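13/12/2020

Cold again, 24 on the porch when I got up. I walked down to Gutlow before breakfast and back by the creek road. My watch said 1,047 steps at the bridge, so it must have started late, as it usually does. The Rai bakery was shut and I came home with nothing.

Finished the reading log for the year, apart from whatever I get through by New Year's. I dropped two novels in October and don't plan to pick them up again. The long one about the Buvanano salt trade is still going - 1,000 pages and I'm not past the first war. The print is small and the maps are all at the back.

Moved the bookcase away from the damp wall this afternoon. It took most of the light we had. I sorted the travel books by country and put the paperbacks in boxes. I also need something better than old receipts to keep my place. The card with the palace roof on it would do, and it already has a tasseled string at the top. I'd want to keep the frayed knot out of the pages. Soup for supper, then two more chapters of the salt book.
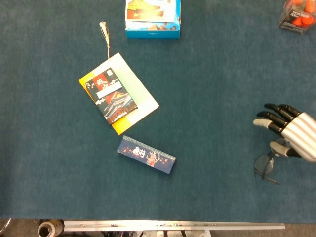
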